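4.2 Chairs, coats and the things put on top of other things

The inventory at Nivlow was meant to be the easy part of the study. Section 4.1 dealt with the floor plan, which had been drawn by someone who measured walls for a living and could be trusted. The contents of the room had been listed by the people who worked in it, and they had listed what they cared about. Instruments were recorded down to the last adapter. Seating appeared as "chairs, yellow." Clothing did not appear, and neither did anything that could be described as soft.

We therefore made our own list. Over 2 working weeks in February, Massawe and the first author logged every occasion on which an object in the shared workroom was moved, borrowed, sat on, hung from something or put down in a place other than its agreed one. The agreed places came from the Drekuvell plan, a storage scheme adopted by the workroom the previous fall and described in its own handbook as "self-explanatory." The handbook runs to 55 pages.

The log holds 516 entries. Tools account for fewer of them than we had expected and furniture for a good many more. Chairs were the most mobile class of object in the room, ahead of cables, which at least have the excuse of being needed at both ends. A chair was seldom moved in order to be sat on at a bench. It was moved to hold a door, to mark a spot as taken, or to get it out of the way of another chair. Several were moved back and forth between the same two spots by people who, when interviewed, each believed they were restoring the original layout.

White coats behaved differently. The plan gives them a row of hooks by the entrance, and the hooks were used mostly for bags. The coats themselves were either on a person or somewhere near where a person had last become too warm. Koech, who ran the interviews, found that most respondents could say where their own coat was to within one bench, and that they considered this the same as having put it away. Figure 7 shows coat and chairs at close quarters, along with the sort of loose fabric that our coding scheme had at first no category for.

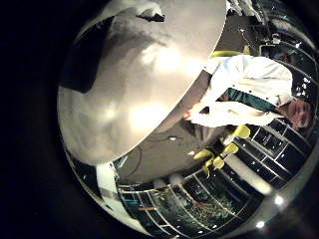
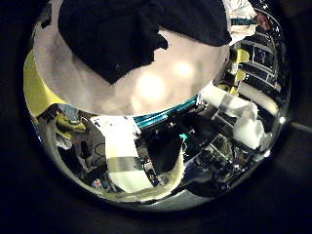
Figure 7. The shared workroom at Nivlow. First picture: a white long-sleeved coat with dark green trim, in wear, with yellow chair parts and window panes nearby. Second picture: black fabric draped over a rounded beige surface with a thin teal-blue strip along its lower rim.

Draped fabric deserves a word of its own. Our first scheme, borrowed from the Piltent study of office kitchens, sorted each resting object as stored, in use or abandoned. This works well for mugs. It works badly for cloth, which in our log was regularly claimed to be all three. A cover that has been pulled back is still a cover to the person who pulled it, a nuisance to the next person along, and lost property by four in the afternoon. After some discussion – more than the subject can strictly bear – we added a fourth code, "resting," for any soft item lying over a surface with no witness prepared to account for it. Agreement between the two coders rose to 96 percent once this code was allowed, which we report with satisfaction and a slight feeling of having cheated.

Surfaces drew cloth in proportion to how rounded they were and how little anyone could do with them otherwise. A flat bench top is soon covered with work. A curved top will not hold a notebook, so what ends up on it is whatever will not roll off. The plan has no entry for curved tops, and its label sheets, which assume a flat edge facing outward, had been stuck to several of them anyway and were peeling at both corners.

We also coded entries by distance from the windows. Chairs drifted toward the glass during the morning and were found there at the evening count whether or not the light had been any good. The Stöckli layout, which we consider in 4.3, would deal with this by fixing the seating to the floor. Respondents were shown a drawing of it and asked for comments. Most of the comments were about where they would then put their coats.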